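Working Around the Two-Arm Tables
Handout 6, Shared Robot Spaces: Rules and Good Practice
Notes by Idrisa Massawe, Farville

Before we get going, a word for those of you who came over from the Sinesville section this month: welcome, and please don't worry that you missed the session on paperwork. The forms are in the binder by the door, and you'll pick them up quickly. What I want to talk about in this handout is the part of the rules that people tend to read once and then forget, namely how we lay out a table, how we behave near it, and how we hand it over to the next person.

You'll remember from last time that we draw a line between the rules that come to us from outside and the house rules we write for ourselves. The outside ones are the standards and the law, and you look those up in the current edition, please, and never from memory or from my slides. The house rules are ours. They are stricter in places, they're a bit fussy, and they change whenever one of you finds something better (which I hope you will!).

1. Who is at the table

Every session has one operator and, if there is a second person, that person is the watcher. The operator runs the arms. The watcher has a hand near the stop and does nothing else, and I do mean nothing else, so no phone, no notes, no helpful tidying. When you swap roles you say so out loud and wait for the answer. It feels silly for the first 20 minutes and then you stop noticing it.

If you are working alone, the arms stay at the slow setting. Erick Biwott, who teaches the Wanyama module after mine, holds to the same rule, so there's no use asking him for a kinder one.

2. The reach, and what belongs inside it

The reach of an arm is everywhere it could go, and that's usually a good deal more than where your task sends it. People learn the task, they watch it run a few times, and they start to think of the rest of the table as free space. Please treat all of it as the arm's space. With two arms facing each other you also have the middle, where both can get to the same spot, and that is where most of our bumps happen.

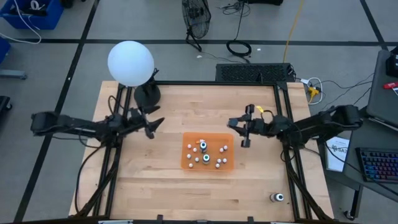
So for small-parts work we keep the parts in a tray with a rim, and we put the tray where both arms can get at it without stretching. Small round things roll, and a rim saves you a lot of crawling on the floor. Anything standing outside the tray should be there on purpose and written on your setup sheet. If it isn't on the sheet, stop the arms, take it away, and start the run again from the top.

Lamps count as part of the setup too. Put yours down before you teach any positions, mark its place on the sheet, and check that neither arm can swing into it. Moving a lamp halfway through a session means a new check, even if you only nudged it a little.

3. Cables

I know, I know, cables again. Look them over at the start, with the power off, and follow each one with your eyes from the arm to wherever it ends. What you're after is slack that could catch on a gripper or a rail, and also the opposite, a cable that will pull tight when the arm is at its farthest point. Floor cables get the same look. If you have to step over one to reach the stop, reroute it before you switch anything on.

4. Hands in

You may put your hands inside the reach when the arms are stopped and the watcher has said "clear." A paused program is not a stop. We had a long and rather lively discussion of this in the November group, and I came away more convinced than before, so I'm afraid that one is settled. Grippers that are open and still deserve the same respect as ones that are moving.

5. Handing over

Leave the arms parked, the tray squared up, and the sheet filled in and signed. If something behaved oddly, write it down even when you think it was your own mistake. The Cela log has lines for this, and short entries are fine: "right gripper slow to close, 2 times" tells the next group plenty.

For next time, please read the section on speed limits and bring one filled-in setup sheet of your own, 20 lines at most. We'll trade sheets with a partner and see whether they can set up your table from what you wrote.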